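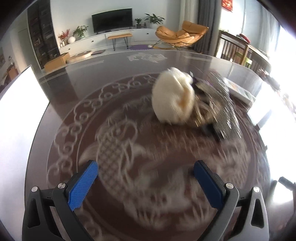
Clearing a glass table – tips from the Trundari open day

By Tsion Ambaye, June

Went along to see the hand-held grippers demonstrated. Came home with cleaning tips, naturally.

– Clear everything off first. Crinkly packets too.
– Warm water, drop of vinegar. Wring the cloth right out.
– Etched glass: soft brush, go with the lines. Dust sits in teh grooves.

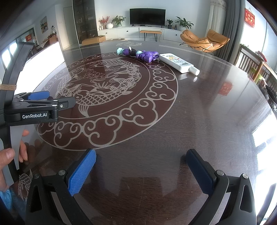 – Then dry cloth, straight away. Check it from low down, against the window – smears show up better.
– Blue pads on the grippers get a wipe too, they said. Greasy pads slip. Same goes for kitchen tongs realy.

306 shares | 7 comments

Recent
Jidar descaler, tried twice
Hairpin legs: stopping the wobble
10 uses for old towels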